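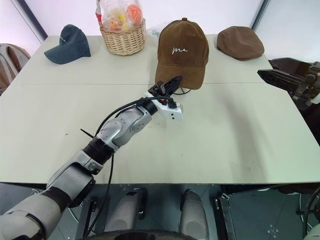 帽子和编织篮的清洗与收纳

二月整理衣柜的时候,多数人先收大衣和毛衣,帽子和篮子留到最后,往架子顶上一堆就算完了。等到天热拿出来,帽檐弯了,汗渍发黄,篮子缝里全是灰。下面把家里常见的几种帽子和藤、柳、草编篮子的洗法、晾法、存放办法放在一起写,末尾是几条跟篮子有关的水果存放办法,还有读者来信。

先看标签,再看帽檐

帽子里面的吸汗带后头一般缝着洗标。洗标掉了或者字磨没了,就看两处:面料和帽檐。

面料用手摸能分出大概。棉布和化纤面料的帽子可以手洗,灯芯绒可以手洗但不能用力搓,羊毛呢只做局部清洁,草编的只擦不泡。

帽檐里面夹的是硬衬。早些年的棒球帽有不少用纸板做衬,一泡水就软,干了以后表面起包,救不回来。现在的帽子大多用塑料衬,可以下水。分辨的办法是用指节轻敲帽檐,声音发闷、弯一下不怎么回弹的,多半是纸板;声音脆、回弹快的,多半是塑料。拿不准就按纸板处理,只洗帽身,帽檐用湿布擦。

掉色要先试。找一块白布,蘸温水和一点洗衣液,在帽子里侧的缝边上按一会儿。白布上有颜色,这顶帽子就单独洗,用凉水,不浸泡。深蓝、深红、黑色的新帽子头两次都按会掉色来洗。

棒球帽的手洗

需要的东西:一个盆、一把软毛牙刷、中性洗衣液、一条旧毛巾。

步骤如下。

先用干的软刷把浮灰和头发刷掉,里外都刷。帽子顶上的扣子周围容易积灰,用牙签裹一点棉花转一圈。

盆里放凉水或者微温的水,水温不超过手背觉得温热的程度。洗衣液放一小勺,搅开。放多了冲不干净,吸汗带里残留的洗衣液出汗以后会发黏,额头也容易痒。

吸汗带最脏,先处理。把吸汗带翻出来,直接抹一点洗衣液,用牙刷沿着一个方向刷,刷到泡沫变灰就换水。发黄严重的,用小苏打加水调成糊,敷上去等半小时再刷。白帽子可以用氧漂粉,有颜色的先试。氯漂,也就是常说的漂白水,不要用在帽子上,缝线多半是化纤的,漂完颜色和布面对不上。

帽身放进水里轻轻压,让水透过去,再提起来,重复几遍。不要拧,也不要对折。有绣花的地方用手指肚轻轻按,牙刷的毛会把绣线挑起来。

冲洗至少换两遍水,冲到捏一下吸汗带没有泡沫出来。

吸水用旧毛巾,里面塞一团,外面包一层,按压。毛巾湿了换一条再按。

灯芯绒帽子

灯芯绒的麻烦在绒条里。灰和棉絮卡在条缝中间,用湿布一抹就粘得更牢。所以灯芯绒帽子任何清洁都先干后湿。

干的时候用衣物刷顺着绒条刷,从帽顶往下,刷完拿粘毛滚筒轻轻过一遍。滚筒不要压得太重,粘性太强的会把绒毛带起来。我家现在用的是 Girstead 的短柄软毛刷,用了好几年,毛没怎么倒,就一直没换。普通的鞋刷太硬,不合适。

局部有油渍,撒一点玉米淀粉,放一晚上,第二天刷掉。一次没吸干净就再来一次。油吸得差不多了,再用布蘸稀释的洗洁精点按,然后用清水布按掉。

整顶下水的话,洗法和棒球帽相同,只是牙刷换成手掌,水里停留的时间尽量短。洗完趁半干的时候用刷子把绒条顺一遍,全干以后再逆着刷一遍,绒就能立起来。绒倒得厉害,用烧开的水壶口或者挂烫机的蒸汽从里面往外熏一下,边熏边刷。手要离蒸汽远一点,戴隔热手套。熨斗不要直接压灯芯绒,压过的地方发亮,颜色看起来和旁边不一样,后面怎么刷都在。

毛呢帽和毛线帽

毛呢帽平时刷灰就行,逆时针刷一圈,浅色和深色的分开用刷子。淋了雨不要马上擦,抖一抖,放在通风处让它自己干,干了再刷。帽身塌下去的,用蒸汽熏软,手伸进去慢慢撑回原来的形状,等凉了再松手。

毛线帽用羊毛洗涤剂,凉水,浸几分钟,压洗,不搓。带毛球的,毛球用线扎住根部再洗,不容易散。晾的时候平铺在毛巾上,顶上带毛球的不要挂起来,会越坠越长。

草帽

草帽最怕两件事:折和泡。脏了用微湿的布顺着编纹擦,擦完马上用干布再擦一遍。帽圈内侧有汗渍,用棉签蘸一点酒精,点着擦。边缘翘了,用湿毛巾盖住翘的部分,等草稍微软一点,压上几本书,放一夜。草已经脆裂的不要硬压,裂口用布用的白胶从背面点一点,夹子夹住,干透再取下来。

机洗行不行

可以,但是有条件。塑料衬的棉帽或者化纤帽,放进网袋,选最轻柔的程序,凉水,不脱水或者用最低转速。同一桶里不要放牛仔裤和带拉链的衣服。

帽子专用的塑料洗帽架有些人用着觉得不错,我试过 Trerkon 的一种,两半扣在一起的,帽檐保护得还可以,帽顶偏尖的帽子扣不严。头围大的帽子也塞不进去。买之前量一下自己的帽子。

放进洗碗机上层洗的办法流传很广,我不推荐。洗碗块里的成分偏碱,对颜色不好,烘干那一段的温度也太高。

烘干机不要用。塑料衬受热会变形,变了以后很难压回来。

晾干和定型

晾帽子要有东西撑着。家里没有帽撑,可以用下面这些:

倒扣的汤碗,外面包一层毛巾。
吹到合适大小的气球,放在杯子口上。
口径合适的玻璃罐或者咖啡罐。
揉成团的白毛巾。

报纸不要用,油墨会印到浅色帽子上。

帽檐的弧度在半湿的时候定。想要弯一点,把帽檐卷起来塞进马克杯,杯口正好卡住两边,干了就保持那个形状。想要平的,拿两块硬纸板夹住,夹子夹在边上,夹子和布之间垫一块布,免得留印。

放在阴凉通风的地方,晾衣架下层或者窗边不晒的一侧都行。暴晒会让深色帽子一面褪色,晒一个下午就看得出来。吸汗带最后干,摸着帽身干了,吸汗带里往往还潮,再多放半天。没干透就收进柜子,过几天就有味儿。

有霉味的帽子:先在通风处挂一天,然后用一份白醋兑三份水,喷在吸汗带上,晾干。醋味散得很快。已经有霉点的,用氧漂粉水点洗,有颜色的帽子照样先试。

帽子怎么收

常戴的和不常戴的分开。常戴的挂在门口,挂钩要粗一点、圆头的,细钉子会在帽顶上顶出一个尖。挂的时候挂后面的调节带,不挂帽顶。

不常戴的摞起来放。棒球帽一顶套一顶,帽身不要往里对折,朝同一个方向,中间垫一张薄纸。摞得不要太高,一次六顶以内,再多下面的就压扁了。箱子内高要够,盖子不要压着最上面那一顶。我量过家里那种布面收纳箱,长 43 厘米,一箱正好放两摞。

毛呢帽和草帽单独放,帽檐朝上,也就是倒过来放,重量落在帽顶上,帽檐不会被压弯。帽身里面塞白纸。

防虫用樟木块或者薰衣草包,放在箱子角上,不要直接贴着面料。樟木块用久了没味道,拿砂纸磨一下表面,味道会回来。

箱子上写清楚里面是什么。我用的是纸胶带加记号笔,撕下来不留胶。贴在短边上,摞起来也看得见。

编织篮的清洁

家里的篮子按材料分,常见的有藤、柳条、草、纸绳,还有塑料仿藤。清洁的时候最要紧的是弄清它怕不怕水。塑料仿藤随便冲。藤和柳条可以沾水,但要快干。草和纸绳只能干刷加微湿擦。

除灰先用吸尘器,装上小圆刷头,吸力调小。里面的灰比外面多,底部的接缝处最多。吸不出来的,拿一把干净的旧油漆刷往外扫,扫的时候把篮子倒过来。

藤篮和柳条篮用温水加几滴洗洁精,布拧到不滴水,顺着编的方向擦。缝里用牙刷。擦完用清水布再过一遍,放在通风的地方,底下垫两根筷子,让底部也能透气。

篮子发黏,多半是厨房油烟。小苏打水擦一遍,再用清水布擦。灶台边上不适合放篮子,至少离开一臂远。

柳条干了会发脆,一压就断。每年用喷壶给它喷一次水雾,里外都喷,再放在阴凉处慢慢干。太阳底下不行,干得太快会开裂。

有小刺扎手或者勾衣服的,用细砂纸轻轻打磨断口,我手边的那张是 3000 目的,太细,磨藤条磨半天也没多大变化,那种是给漆面用的。买的时候选粗一些的就够。散开的一头,用白胶粘住,拿线缠几圈,干了把线剪掉。

提手松了,先看是编条断了还是钉子松了。钉子松了敲回去;编条断了,用一段泡软的藤皮绕着提手缠,缠到头塞进缝里,干了自己会收紧。藤皮要泡到能绕着手指弯一圈不裂才能用。

篮子里发霉

发霉一般在底下,篮子直接放在潮的台面或者地砖上,时间长了就起白毛。拿到室外,戴口罩,干刷掉,再用白醋兑水擦,晾一整天。霉已经变黑、擦不掉的,这个篮子不要再放吃的,改放夹子、袋子之类的东西。

篮子底下粘几个小毛毡垫,能抬起来一点,也不刮台面。

用篮子放水果

水果放在篮子里比放在碗里透气,但是有几条要注意。

从店里带回来的塑料袋,袋口解开。袋里有水珠的,把水果拿出来擦干再放。不想让汁水弄脏篮子,可以在底下垫一张厨房纸或者一块布,每次添水果的时候顺手看一眼纸湿没湿。

橙子、橘子、柠檬在室温能放一个星期左右,要放得更久就进冰箱。柑橘类一个坏了,旁边的很快跟着坏,青霉粉一碰就飞,拿的时候动作轻一点,装进袋里扎上口再扔。挨着的几个用水冲一下,擦干,先吃掉。

苹果和熟香蕉会催熟别的水果,不跟猕猴桃、牛油果放一起,除非就是想让它们快点熟。想催熟,放进纸袋,折上口,放一两天,每天捏一下。

桃、李、杏不要叠着放,压着的那一面先烂。

芒果没熟的放室温,闻到香味、捏着稍微软,就放进冰箱。切开的盖好放冷藏,第二天吃完。

洗了再放还是吃之前再洗,我的做法是吃之前洗。洗过的水果蒂那里藏水,坏得快。

小飞虫

篮子里有小飞虫,先把水果全部拿出来检查一遍,找到坏的那一个。篮子拍干净,放到窗外晾一会儿。桌上放一个小杯,倒一点苹果醋,滴一滴洗洁精,盖上保鲜膜,用牙签扎几个孔。每天换。下水口也用开水烫一遍,飞虫在那里也会有。

台面

浅色的桌面和台面容易看出印子。果汁、茶、记号笔各有办法。

果汁和茶渍用小苏打糊敷一会儿,湿布擦掉。石头台面不要用醋和柠檬汁,会把光泽咬掉。记号笔用棉签蘸酒精,从外往里擦,先在不显眼的地方试。桌子两块板拼在一起的,接缝里容易积碎屑,用卡片裹一层薄布,沿着缝推过去,一次就能带出来不少。擦桌子的时候布不要太湿,水顺着缝流进去,板边时间久了会鼓。

篮子拖来拖去会在桌面上留细痕,搬的时候提起来。

我在 Onyeka 买过一种带吸盘的台面垫,吸得很牢,换位置很费劲,后来只放在水槽边上。普通的硅胶垫够用了。

读者来信

Ankica Shehu 写信来,说她丈夫有一顶旧帽子,洗过一次以后小了一圈,问有没有办法撑回来。

棉质的可以试。把帽子喷湿,到摸着潮但不滴水的程度,套在比头围稍大的球或者倒扣的盆上,放到全干。一次撑不了多少,可以重复两三次,每次换大一点的东西。羊毛的先熏蒸汽再撑。化纤的缩水一般不是面料缩,是吸汗带缩了,面料被它拉住。这种情况把吸汗带拆下来,换一条新的,缝回去。吸汗带在缝纫用品店能买到,按长度剪。拆的时候拍一下原来的针脚位置,缝的时候有个参照。

还有一位读者问,帽子上的汗碱白圈洗了又出来怎么办。汗碱是盐,溶在水里以后跟着水往边上走,干的时候就留在湿和干的交界处。只擦白圈那一块,会在外面再出一圈。要么把整个帽身都弄湿,从里往外冲,要么用湿布大面积地按,按完用干毛巾把水吸走。深色帽子可以在最后一遍清水里加一小勺白醋。

另一封信问收在阁楼的篮子有虫眼和木粉怎么处理。先装进大塑料袋扎紧,跟别的木头家具分开。小的篮子放进冷冻室,冻一个星期,拿出来在袋子里回到室温再打开,免得结水。放不进冷冻室的大件,建议找专门做这个的人处理。虫眼特别多、手一按就塌的,丢掉算了。

一份简单的清单

我把自己换季要做的事抄在一张纸上,贴在柜门里侧,一共 13 条,弄完一遍将近 6 个小时,可以分两个下午做。跟这一页有关的是下面几条:

帽子全部拿出来,刷灰,看吸汗带。
要洗的放一边,分深浅色。
查霉点和虫眼。
樟木块磨一遍。
篮子吸灰,喷水雾,看提手和底。
毛毡垫掉了的补上。
箱子里外擦干净,敞开晾半天再装。
标签重写。

一些零碎

帽子上的猫毛,用稍微湿的橡胶手套抹,比滚筒快。

口香糖粘在帽子上,装袋放冷冻室,硬了以后掰下来。

帽子顶上的扣子掉了,是压上去的,胶水粘不牢,可以拿去修鞋的地方让人重新压一颗。

尼龙搭扣里缠的线头,用细齿梳子梳。调节带的金属扣生锈,用白醋棉签擦,擦完用清水棉签再擦一次,马上擦干。

Mendell 的衣物除味喷雾我用过两瓶,喷在吸汗带上管半天,香味偏重,后来换回了醋水。

给小孩的帽子写名字,写在吸汗带背面,用布用记号笔,写完拿熨斗隔着布压一下,洗几次也看得清。带塑料的部分不要碰到熨斗。

篮子里衬的布要能拆下来洗。自己做的话,先把布下水洗一遍再裁,不然第一次洗完就套不上去了。边上缝两对带子,系在提手两侧,布就不会往下滑。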